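Search this site Go

Yeoman Awards Entries – README

I put this set together after years of hunting through old binders every time a member asked who won what.

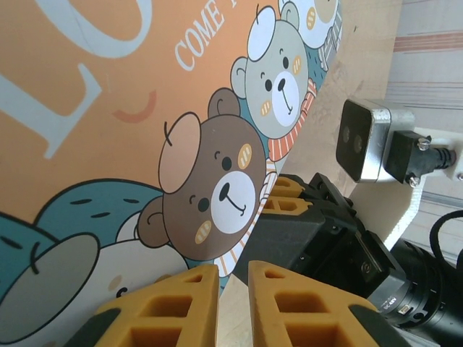 The folder holds the entry lists for the Yeoman Awards, our ad club's yearly contest in Trivholm. It starts with the 1995 show and has 1728 entries in it, all typed up from the printed programs. I did most of the typing at my kitchen table, so if you spot a typo, it's mine!

What you get is 2 files:

- entries.csv – one row per entry
- categories.csv – the old category names matched to the ones we use now

Columns in entries.csv:

- year – the year of the show, which isn't always the year the ad ran
- title – copied as printed, odd capitals and all
- agency – the name on the entry form
- client – blank if the program left it out
- category – the old name, so check it against categories.csv
- award – gold, silver, bronze or none

A few things to know before you start sorting. Agencies change names a lot, and I didn't try to fix that. Jostia shows up under three spellings (I left every one of them alone, because that's how they were printed). Skestico moved from the radio group to the digital group partway through, so please don't read too much into its totals by category.

There are 101 rows with no award listed at all. That column is empty for those, and empty doesn't mean "none" – it means the page was missing or I couldn't read it. If you have a spare program in a drawer somewhere, I'd love to borrow it.

Student entries aren't in here. They were judged on another night and I only have scraps of those lists.

You're welcome to use the files for club newsletters, talks, school projects, whatever you like. Just mention the Yeoman Awards when you do. I add the new winners each May after the banquet, and I fix mistakes whenever people send them in.

To open the files, any spreadsheet program will do. Pick UTF-8 if it asks, or the accents in the titles will come out as junk.

Last updated: 2021-01-18

Contact | Copyright Yeoman Awards, Trivholm | Back to top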